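Search notebook Search Clear

Cluvton textile bench, November, just after lunch

Napkins again! The Oltmanns brown, batch 1507, and I'm staying with it until the pocket fold comes out the same way more than once. Last time I blamed the cloth, then the bench, then my coffee, and when I read my own notes back I'd skipped the pressing step altogether. So I started over with a fresh pile and the Sornholm leaflet propped up against the kettle.

The leaflet has it as: square to triangle, side corners in across the front, tuck, done. Lovely. What it leaves out is which way up the triangle goes before the sides come in, and the drawing is so small you could read it either way. I went point up. That leaves the peak standing above the wrapped part, and you get a proper place to slide the fork and knife into, which is what the Erkari people wanted in the first place (they run long tables and want the cutlery to travel inside the napkin).

The side flaps are where it goes right or wrong. If they cross too high you get a stubby little thing like a shirt collar, and if they cross too low there's hardly any pocket. I like them meeting in a shallow V near the middle. The bottom edge still wants to go crooked on me. I can live with a bit of that because it'll be lying on a plate, but more than a bit and it looks slept in.
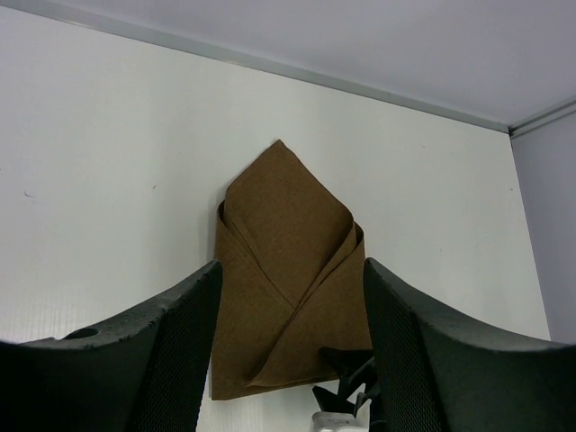
Pocket fold in the brown, point up, flaps crossed.

Things to change for the next go: press the first crease hard, all the way out to the corners, before touching the flaps. Keep the rolled edges, don't flatten them, they give the sides some body. And somebody please move the lint roller back to the left-hand drawer, I spent longer looking for it than I did folding.

I also want to write down how the cloth behaves when you bunch it, as the plain gather is our fallback if the pocket turns out too slow for Erkari. Pinch low, let the rest fan out, and push it through a ring. It's forgiving! Any side can face front and a bad crease just disappears in among the others. The trouble is thickness. Pinch up too much cloth at once and it piles into tucks that won't go through the narrow rings, so we'd need the wide ones, and we have 5 of those in the whole building.

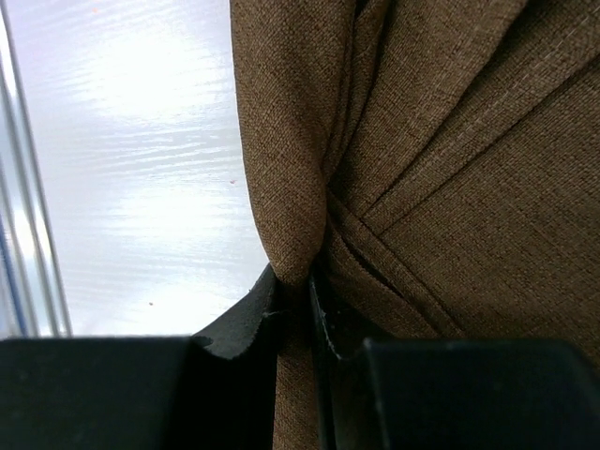

Color is a separate headache. I'd been calling this one plain brown on the sheet, but close up there are lighter and darker threads all through it and it looks much more like tweed. I'm going to put "brown, flecked" on the order form so we don't end up with a flat chocolate next to it on the same table. Oltmanns does sell both, and from across a room I couldn't swear to which is which.

Back to the triangle stage, late afternoon. I've decided this is the step worth slowing down for. Lay it flat, get the corners out properly, smooth from the fold toward the open edges, and only then think about flaps. I gave it two tries at full speed and two at a crawl, and the slow ones needed no fixing afterward. The white tabletop helps a lot with brown cloth, you can see straight away if an edge has wandered.
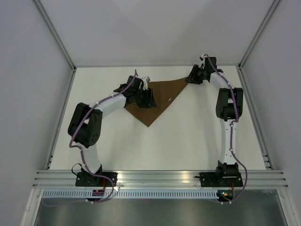

A penciled remark next to my draft of this page asks why we don't just iron the triangle and stack them up ahead of time, then do the flaps on the day. Fair question, and I'd like to try it. My worry is that a stack of six will print its creases through onto the ones underneath. Will leave a pile under the heavy cutting board overnight and look in the morning before anyone needs the bench.

Still to do: ask Sornholm for a bigger drawing, count out the wide rings, wash the test pieces (cold, they're getting grubby along the folds).

Contact the Cluvton bench | Copyright Cluvton workshop notebooks | Back to top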